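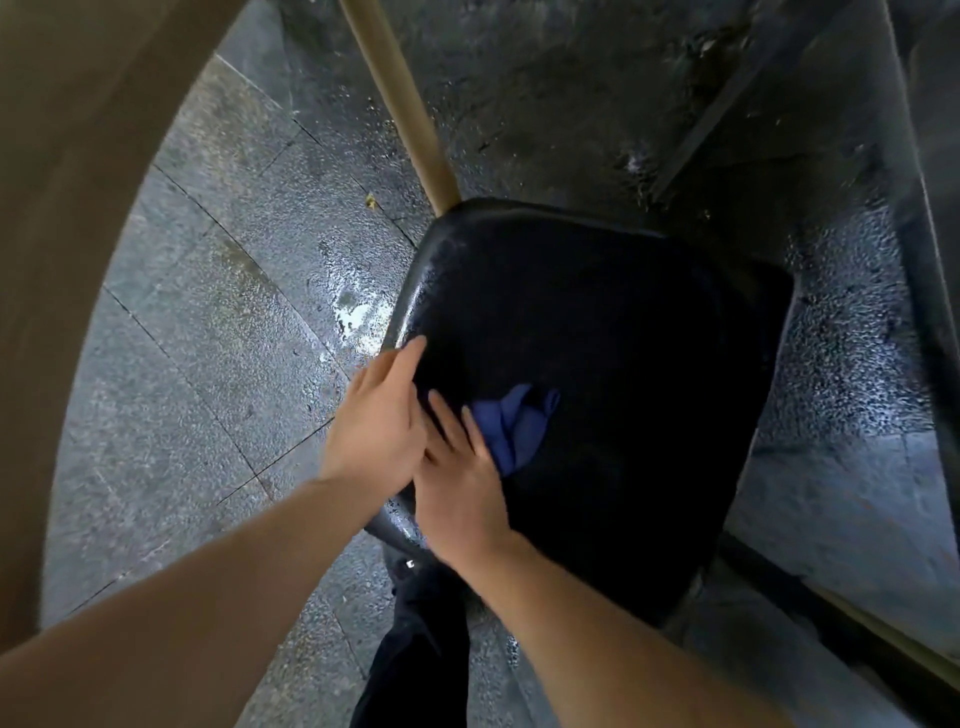
Lullodow Terrace Planner, reviewed after one season
Posted Nov 8, 2021 by Huw Rowlands

I manage the terrace at a hotel restaurant in Cargate. We have 40 chairs outside and a crew of six who set up, wipe down and clear. In April we started using the Lullodow planner, a weather sensor on the wall tied to software that sends cleaning jobs to the staff phones. It costs $313 to start, sensor included, and then a monthly fee per site.

Before, whoever opened would look out the window and decide. Now the sensor logs rain, the software waits for a dry spell in the forecast, and two people get a message with a list of tables. The wiping is still done by hand with a cloth, and it takes as long as it ever did. What has changed is when it happens. We used to do the whole terrace at 7 and then do it again at 10 after a shower. Second rounds are much less common now.

The crew had mixed feelings. The openers like it because they can finish the coffee station first. One of our longest-serving people felt she had lost a decision she was good at, and I think she had a point. On drizzly mornings the sensor often reads dry while the seats are covered in drops. We now let anyone on shift start or cancel a job, and that settled most of the complaints.

I turned off the timing report. It shows how long each person takes per table, and I don't want my staff rushed over wet stone. It is on by default, so check that before you hand out logins.

Setup took an afternoon. The sensor needs to be within 300 feet of the router, and ours dropped out until we moved it. Support answered by email in 2 days. The Brokard system I tried before this had a better phone app but no rain sensor, only a forecast feed. Saarinen makes a similar product, but it was priced for larger sites.

Good: fewer repeated jobs, simple messages, easy to override.
Bad: misses light drizzle, timing report on by default, slow support.

We have renewed for next year with the report left off.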